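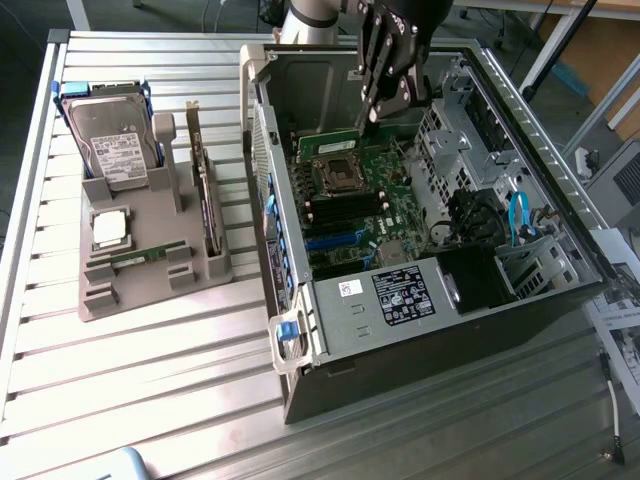 Memory module held over the main board, parts tray at left

To: equipment-planning list
From: Lingyun Jia, Capital Equipment Office, Urnstead
Date: 7th July
Subject: Re: Second assembly cell - what belongs in the capital request

Dear colleagues,

Thank you to those who sent comments on the draft request for the second cell. I have quoted Shiyu Pan's message in full below, as several members joined the list after it was sent, and I reply to each point after it.

> From: Shiyu Pan
> To: equipment-planning list
> Subject: Second assembly cell - what belongs in the capital request
>
> Dear all,
>
> The Prenwood site has asked that the second computer assembly cell be put forward in the coming budget round. Before the form is filled in, I would like the list's view on four matters.
>
> 1. Should the parts trays be treated as capital items or as consumables? For the first cell they were charged to consumables, and the cost of redrawing them fell on a budget line that had not been set up for design work.
>
> 2. Should we request one gripper or two? Hummont will quote for either. The lead time on a replacement is 15 weeks.
>
> 3. The worktable at Prenwood was bought separately from the arm, and the two suppliers disagreed over who was responsible for the mounting plate. Can the second cell be bought under a single order?
>
> 4. Who will supply the computer cases and loose components used for trials? At present these are borrowed from the disposal store, and the store would like them returned.
>
> I should also mention that Fengying Qian has asked for floor space to be confirmed before any order is placed. The bay set aside for the cell is shared with the packing bench until the end of the budget year.
>
> Regards,
> Shiyu Pan
> Operations Planning, Prenwood

On the first point, the office's view is that the tray should be listed as capital together with the arm, provided it is ordered at the same time and carries its own asset number. Trays ordered later, including those redrawn for a different model of computer, should continue to be charged to consumables. The design hours are a separate matter. I propose that 200 hours be entered under engineering services, to be shared between the two cells, and that any balance be released at the mid-year review.

On the second point, I recommend two grippers. A 15-week lead time is longer than the site can reasonably leave a cell idle, and the spare would serve both cells if the same model is bought. The request should state plainly that the second unit is a spare. In the last round a similar item was struck out after the reviewers took it for a duplicate entry. 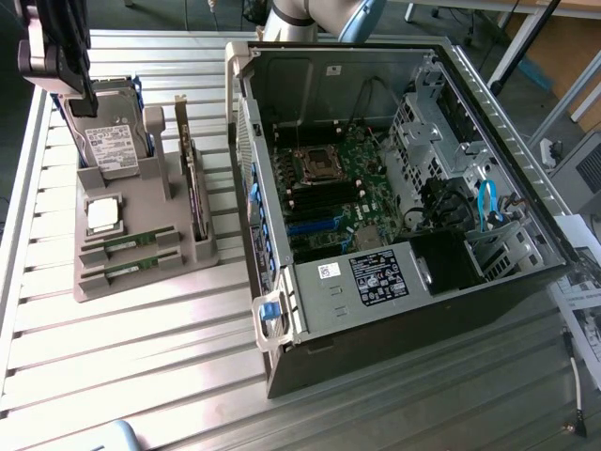
The allowance for trays and fixtures is the part of the request most likely to be questioned, and I would ask Prenwood to support it with a written parts list. Reviewers outside the site tend to assume that one holder suits every component. The present tray has to keep a 3.5-inch hard disk drive standing upright in its blue carrier, an expansion card on edge in a narrow slot, a processor in a square recess and the memory modules lying flat, and each of these positions must be drawn and checked separately. Lingyun Dong has estimated nine positions for the second cell, which will also handle the smaller Mạch computers. Kindly attach the drawing numbers to the form if they are available, and otherwise mark the line as provisional.

On the third point, a single order is possible but would need to go to open quotation, as the combined value is above the limit for direct purchase. Zixuan Wan in Procurement has reserved reference 903 for this purpose. Please use it in all letters to suppliers. The specification should name one party as responsible for the table, the mounting plate, the arm and the levelling of the whole, and should require that party to attend on site for acceptance. I would also ask that the table be specified with a slatted top of the same pattern as the existing one, so that fixtures can be moved between cells.

On the fourth point, trial components can't remain on loan indefinitely. The disposal store may transfer computers to the cell at nil value, using the internal transfer form, once their drives have been cleared. Prenwood should decide how many complete sets it needs and allow for wear. Memory sockets and card slots aren't intended for constant refitting, and boards will have to be replaced from time to time. A modest yearly line under consumables will be sufficient, and it doesn't need to appear in the capital request.

Floor space must be settled before the request is submitted. The form asks for a room number and a signed plan, and an application without them will be returned. If the packing bench cannot be moved early, the delivery date on the order should be set for after the end of the budget year - the funds can be carried forward if the order itself has been placed. Fengying Qian will need the outside dimensions of the table, the reach of the arm and the electrical load. The power and data outlets for the new bay have been quoted at $289 each, installed, and should be listed under site works.

Two further items were missing from the draft. The first is training, for which I suggest places for four operators and one maintenance technician. The second is the service agreement after the warranty year. It is an operating cost and can't be paid from capital, but the reviewers will expect to see it noted.

Revised figures should be sent to me directly, with a copy to Shiyu Pan. Comments on the wording of the specification may be posted to the list.

Yours sincerely,

Lingyun Jia
Capital Equipment Office
Urnstead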